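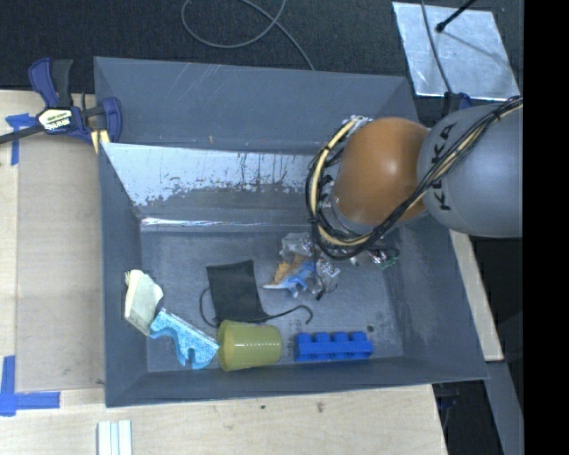 Bin-picking cell at the Cundano open day, arm at work over the test bin.

Two Hours of Tape and Binders: A Visit to Cundano

Sep 22, 2022

6 min read

I had been promised robots. The invitation said robots twice, once in bold, and what I got for the first 40 minutes was a binder.

To be fair to Cundano, the binder is the reason I went. They run a small test house out past the rail yard, where companies send picking robots to find out how badly they pick, and over the past few years they've written a house rulebook for doing it. People in my line of work (I buy automation for a mid-sized parts distributor, please hold your applause) have started asking for tests "done to the Cundano book." I wanted to see whether the book was any good or just heavy.

It is heavy. Edition four has 589 numbered clauses. Serpil Kaplan wrote most of them and led our group, and she apologized for none. The January edition had more, she told us, and she seemed to miss the ones that got cut.

We signed in, surrendered our lanyards (clause 12, nothing dangling near a cell) and were handed clip-on badges that fell off at a rate I'd have liked to see tested. Then coffee. Then the binder.

I'll spare you most of it. The part that matters to buyers is the section on bins. When a salesperson tells you a robot picks 1,000 items an hour, you are supposed to ask: what items, out of what, and who put them there? Cundano's answer takes up 30 pages. The bin has to be clamped. Its position has to be marked on the table so that it can go back to the same spot after somebody bumps it. The contents have to be a mix, and the mix has to include things the vendor would prefer not to talk about.

The cell we spent longest at had a KUKA arm, orange at the joint and gray everywhere else, down in a big gray bin with a fat loop of cable around its joint. In the bin were a plastic cup on its side, a blue toy brick, a flat black pouch with a cord trailing off it, a piece of light blue foamy stuff and some crinkly clear packaging with something colorful inside. It looked like the floor of my car.

Every bit of that is policy. See-through items are compulsory (clause 204) and so is at least one thing with a cord or strap (206). Shiny film gets its own page. A man from a packaging firm asked whether the supplier gets to see the items beforehand. "They get to see the list," Kaplan said. "The list says 'cup.'"

The bin itself had clearly had a life. Scratches, scuffs, a sloped panel with the finish coming off in flakes. I asked if the rules said anything about replacing it, and set off the liveliest discussion of the day. Recep Tuncer, who keeps the cells running, is firmly against new bins. A clean bin gives the camera an easy background, and no warehouse he has ever been in owned a clean bin. The rulebook's position is that wear is allowed "provided it is recorded," so every bin has a wear sheet, and every wear sheet has a signature. Somebody at Cundano signs for scratches. I've had worse jobs.

Then there's the tape. Blue tape marks on a board by the bin, corners and a T, and as far as I could tell this was the most closely governed material in the building. Tape may not be moved during a series. If it is moved, the series is over and you start again from pick one. Tuncer once lost a run at pick 1,495 when a visiting engineer picked at a corner with his thumbnail while thinking. The thumbnail clause is 311. I checked.

I asked about cables too, because a loop that size over a wrist would get me a stern email at my own site. The book wants the arm driven slowly through its full range before each series with one person watching nothing but the cable bundle. That person may not also be holding the tablet. I liked this rule a lot. We have no such rule and we have replaced two hoses this year.

What counts as a pick was the other good half hour. At Mondo, the supplier we use now, an item that leaves the bin is a pick. At Cundano it has to leave the bin, alone, and be set down where it was meant to go. If two come up together, that's a miss, even if both land nicely. If a person reaches in to untangle something, that's an intervention, and it gets written down with the time and the person's initials. Şengül Karaca, who reviews the logs, told us interventions are the first thing she reads and that blank intervention sheets worry her more than full ones. She then looked at the Mondo logo on my folder for slightly longer than necessary.

Complaints, since I was asked for a balanced report. The section on people entering the cell is good but is buried behind the section on labels, and it ought to be up front. The numbering skips from 340 to 352 for reasons "of history." There is no short edition. I asked for one and Kaplan said that a short edition had been attempted by Tokgöz, a consultancy they no longer use, and that it had left out the stops. She didn't elaborate and we moved along to lunch.

Lunch was sandwiches, wrapped in clear film. Took me three tries to get into mine.

For anyone at our place reading this before the Dirik bid comes in: I'd like us to borrow four things. Mixed bins with our own worst stock in them. Marked positions. The cable check with a dedicated pair of eyes. And Karaca's intervention sheet, which she let me copy and which fits on one side of paper. The other clauses can wait until someone offers to read them. I have the binder. It's propping up my monitor at a very good height.

They run the visit again in January. Wear closed shoes, clause 9.

14 shares | 4 comments

Bríd Rafferty
We got sent the 340 to 352 gap as a query from our auditor, who was convinced we'd lost pages. Took two weeks to sort out. Otherwise agree with all this, the definition of a pick alone was worth the drive.

Akosua Zakaria
Do they let you bring your own items or is it only off their list? We handle a lot of bagged fasteners and nothing I've seen in these tests comes close.

Reply from the author
You can bring your own, but they go in with the house mix and you fill out a form per item. Bring a pen.

pallet_jill
signing for scratches is a real job and I did it for six years thank you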